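Packing bee back on at the Atelham hall

The Pasichnyk Street packing bee is on again this Tuesday night, and what a turnout it's shaping up to be! Last time we got through 901 care parcels before the kettle went on for the second time, and Zoriana Marchuk reckons we can crack 2,000 by the end of May if enough neighbours come along.

Everything gets sorted, folded and bagged by hand, with blankets and winter woollies first and toiletries after. Plenty of people sit on the floor to do it (bring a cushion if your knees are anything like mine), and there's always a good natter going. 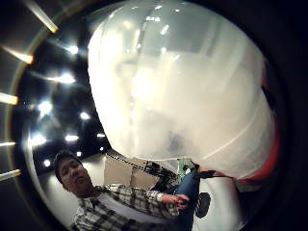

Plotbridge has come good with another delivery of big bags, so we won't be rationing them like we did in autumn. There's space for up to 50 packers, and Jong-dae Oh will be on the door from 6 pm to show newcomers the ropes. He's also bringing his mum's dumplings, which went in a flash last time!

Clean coats and jumpers in good nick are welcome on the night. Kids are fine with a grown-up. Parking is round the back, off the lane, and the side gate will be open until nine.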